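Small Storage in a Shared Study Room
Project report, Everyday Spaces course
Xuelian Peng
Tuesday, March 11, 2025

Background

The study room on our floor is used by students from two corridors. It has good tables and bad storage. Books end up on the window sill, cups stay out overnight, and the hand cream and soap that people bring in travel from table to table until somebody takes them home by mistake. My project looked at whether one small wooden cabinet could hold the things people leave out, and whether they would put them back.

I chose this over the other topics on the list (the bike shed and the shared freezer) because I use the room most evenings and could keep notes without making special trips.

The cabinet

The cabinet came from the department store room. It had been bought for an earlier project called Plukano, which was about furniture for small apartments, and it had sat under a sheet for a while. The finish is a warm honey brown. The sides are slatted, with vertical wooden bars, and the back is plain wood. There is one shelf and a drawer below it with a round black knob.

I looked at two other options before settling on it. A metal rack from Dullari was cheaper per shelf but had no drawer and would have needed to be fixed to the wall, which we aren't allowed to do. A closed box unit from Virow had doors, and in my first round of questions several people told me they forget about anything they can't see. The slatted sides were a point in favor of the cabinet for the same reason.

I spent nothing on the cabinet itself. The course allowed me a budget of 400 crowns, and I used 270 of it on a towel, soap and a new cup to replace one that had been broken.

Setting it up

Before putting anything in, I wiped the cabinet down and left it open for a day to air. Then I asked the regular users what they wanted within reach. I got 12 answers. Books and something to drink from came up most, followed by things for washing hands, as the sink is just across the hall.

I tried two arrangements. In the first one, the books lay flat in the drawer and the shelf was only for cups and bottles. People took books out and did not put them back, and the drawer was awkward to close with the thicker ones inside. I dropped this after the first week.

In the second arrangement the books stand upright at the left, against the side of the cabinet, and the smaller things go next to them. The lidded tea cup stays on its saucer so that it doesn't mark the wood. The towel is folded at the right end. The drawer was left empty on purpose - I wanted to see what people would choose to put there. The books are all Chinese editions, among them 路西法效应 and 拖延心理学, the second being about procrastination and the one most often borrowed.
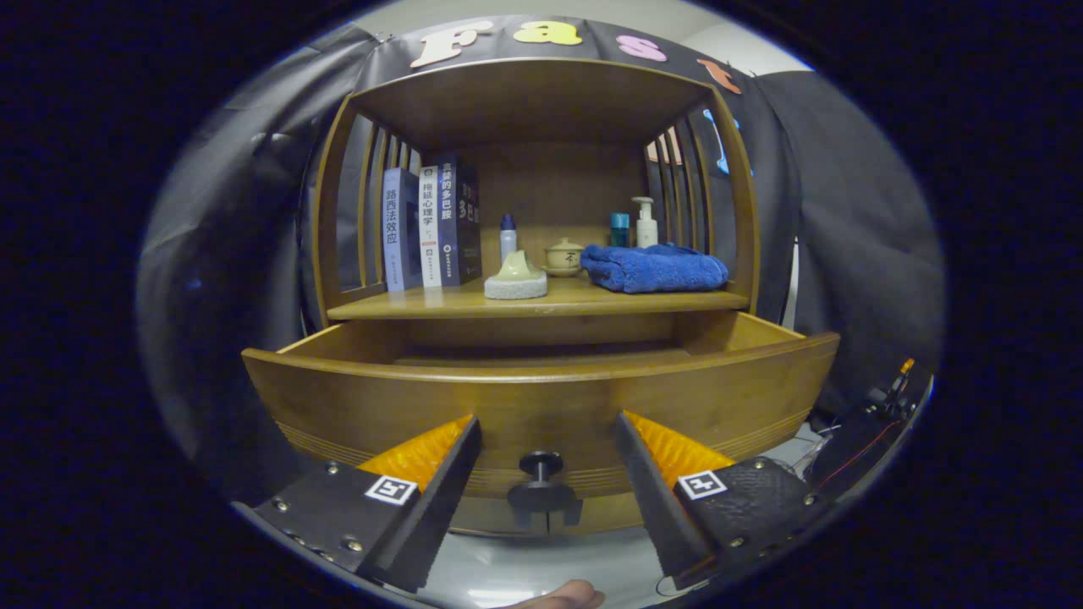

What happened over four weeks

I checked the cabinet each evening and wrote down what was missing, what was new and what had moved.

The towel was the most stable item. It was used and then folded again, not always neatly, but always at the same end. The pump bottle went out to the tables often and usually came back by night. The cup was a problem in week two, when it was left by the sink for three days with the saucer still on the shelf.

Books came back more often than in the first arrangement. With the spines showing, a gap was easy to notice, and twice someone asked in the group chat where a book was before I had noticed it was gone.

The drawer filled slowly. First it was pens, then a phone charger, then a deck of cards. By the end of week 4 it was nearly full and had started to look like any other junk drawer.

Problems with the method

I was both the person running the project and a regular user of the room, and people knew it. Some of them tidied up when I walked in. I also had no count of loose items from before the cabinet arrived, only a few notes from memory, so I can't give a proper comparison.

My supervisor, Dr. Rácz, suggested leaving the cabinet in place and checking again in June, when exams make the room busier. I plan to do that with a simple tally sheet on the inside of the door to the room.

Changes for the next round

The drawer needs a divider, or a label saying what it is for. I would also add a second cup, and move the small bottles a little forward so the ones at the back are easier to reach.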